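Sidero Press Monitor, desk edition

I've been reading state-friendly news sites for a living for six years, and I built Sidero so I could stop keeping 50 browser tabs open. It saves each story as it first went up, then flags when a headline gets quietly rewritten.

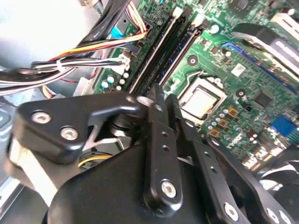
Zuritora Media Watch Team

The desk edition follows up to 2991 outlets and checks the big ones every 5 minutes. My favorite bit is the side-by-side view (Qianru Hou drew it up in March and I've hardly closed it!) where you see the old wording next to the new one. It's great for corruption stories, which tend to shrink overnight.

You get search, export and email alerts. Radio transcripts are extra, sorry. 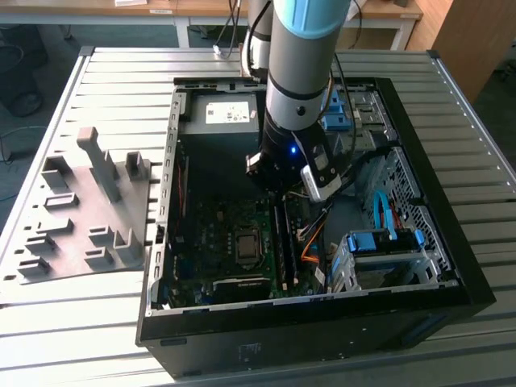
Open desktop tower on the worktable

Newsrooms can share one license. Write to me for a trial login and tell me which countries you cover.

Page updated 19 May 2018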